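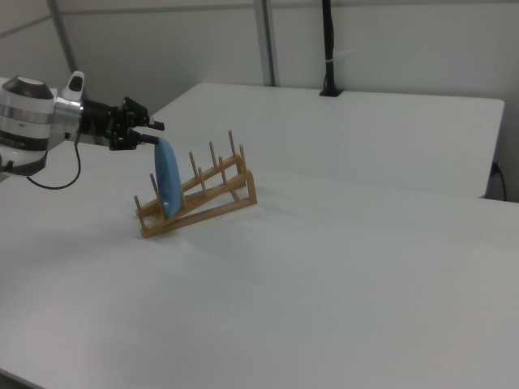

Fig. 1. Plate held edge-on in the leftmost slot of the rack.

Handout 4: Comparing two-finger grippers on the plate task

Okay, so last week we ended on grip force and I promised we'd get away from the whiteboard. This handout goes with the Ustwood lab hours, and you'll want it next to you when you fill in your log sheets. Ruth Escobar has the sign-up list (mornings go fast, so don't wait!).

The task is the one I keep going on about: get a plate off the table and into a slot of the dish rack. I like it because a plate is easy for us and pretty mean to a parallel-jaw gripper. It's wide, it's shallow, and the only part you can really pinch is the rim. Then you have to turn it on edge and fit it between pegs, so a small error in the grasp turns into a big one at the far side of the plate.

We're comparing two sets of finger pads, the Galli and the Clerillow. Same arm, same speed, same rack. Please don't change the speed halfway through - I had one group do that in July and we had to toss 50 trials.

Part A. The approach

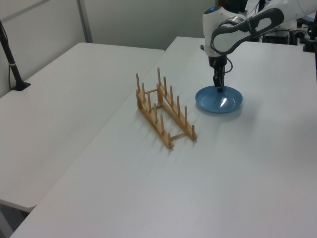 Fig. 2. Gripper pointed straight down over the plate, rack empty.

Coming straight down is the simplest thing to program, and it's where I want everybody to start. What you care about is where the fingertips end up. Over the middle of the plate there's nothing to close on. Over the rim, one finger goes inside and one goes outside, and now you have a grasp. Write down your offset from the plate center every single time, even when it looks the same as the last one.
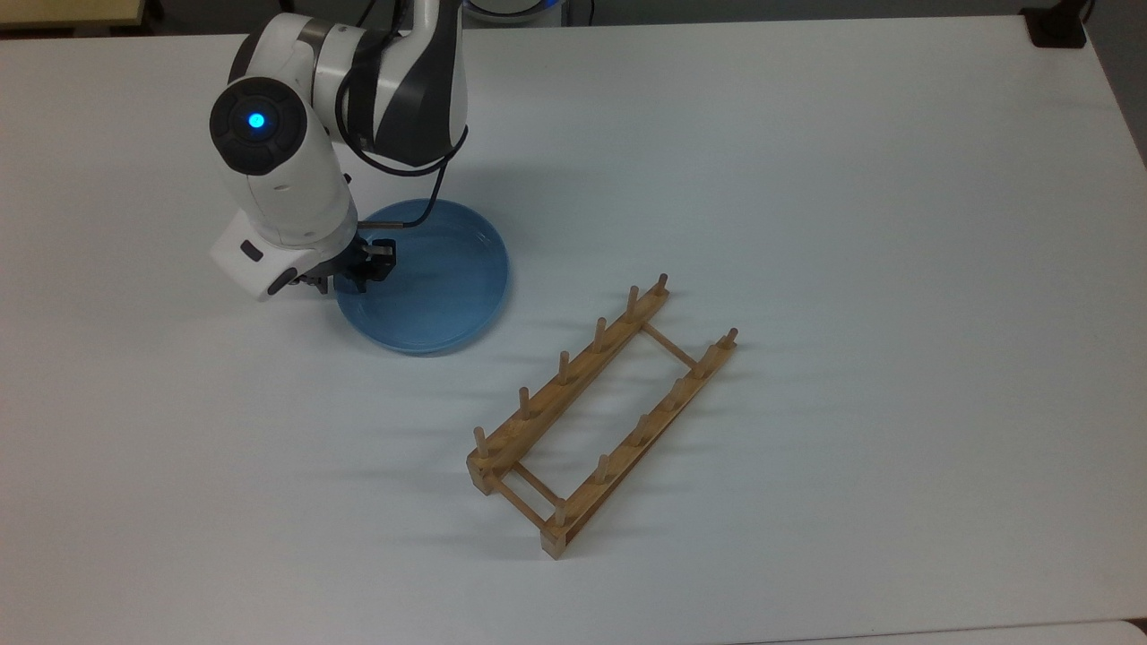 Once you're happy with the offset, run 200 trials per pad set and split them up within your group. Lizeth Chávez ran the Galli pads before the term started and got 172 plates into the slot, so that's your number to compare against. She counted a plate as placed only if it stayed put after the fingers opened. Use her rule.

Part B. What goes in the log

Pad set, offset, slot, placed or not, and a few words on how it failed. "Slipped" is too vague for me. Did it rotate in the fingers, or did it catch on a peg? Those are very different problems and they have different fixes.

Logs go in the Lulurora folder before the next lab. Bring questions about Part A to my office, room 951.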